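Nalico Two-Part Stone Floor Kit: Review After Two Bottles

Reviewed by Parisa Shokri
18 February 2020

The Nalico kit comes in a plain cardboard box with a bottle of cleaner, a smaller bottle of polish, a flat mop head and two microfiber pads. I paid 61 dollars for it. The cleaner is a concentrate, and the polish goes on undiluted. You supply your own bucket and mop handle, although the mop head only fits handles with a standard screw end. Mine was a clip type, so I had to buy one before I could start.

We have 838 square feet of polished marble on the ground floor, laid by the previous owners. For years I washed it with dish soap and warm water. That left a film that showed every footprint in the afternoon, and the more I mopped the worse it got. A tile fitter named Shahram Mousavi told me the film was soap and that I should strip it before trying any polish. He suggested a neutral cleaner and didn't care which one.

I started with the hallway. The instructions say one capful to a gallon of water. At that strength the first pass took off some of the film but left gray streaks near the front door. A second pass with fresh water and the same amount of cleaner got rid of them. I changed the water three times for the hallway alone. The other rooms were easier, probably because they get less traffic.
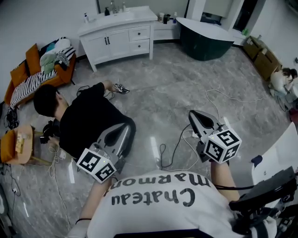

Shine and slip

Gray marble can look flat once it has been walked on for a few years, and ours still has a dull path between the kitchen door and the stairs. The polish made it less obvious. It did not remove it, and the leaflet doesn't say it will. Worn stone has to be ground and honed by someone with a machine. Everywhere else the gloss came back well, and it has lasted about 2 months between coats.

I was worried about slipping. In socks the floor feels the same as before. In rubber-soled slippers it has slightly more grip, and I can't explain that. I would keep everyone off it for the full drying time on the label. I walked across it too early once and had to redo a patch by the pantry.

Smell

The cleaner smells faintly of lemon, which worried me, as acid is bad for marble. The label says it is pH neutral and the scent is only perfume. I tested it overnight on a spare tile and saw no etching. The polish smells like floor wax and needs an open window.

Compared with Kurlow

Before this I used Kurlow Stone Wash, which is cheaper and comes ready to use. It cleans light dirt just as well. It has no polish with it, and the spray trigger failed on both bottles I bought. For a small bathroom I would still get Kurlow. For a whole floor the Nalico concentrate works out cheaper per wash.

What I didn't like

The mop head sheds lint for the first few uses. Wash it once before it touches the floor, without fabric softener. The polish cap has no measuring line, so you end up guessing. The leaflet is printed in pale gray type that I had to take to the window to read.

Rating: 70 out of 100

Refills are sold separately, and the two bottles can be bought one at a time. I have ordered the cleaner again. There is still a third of the polish left.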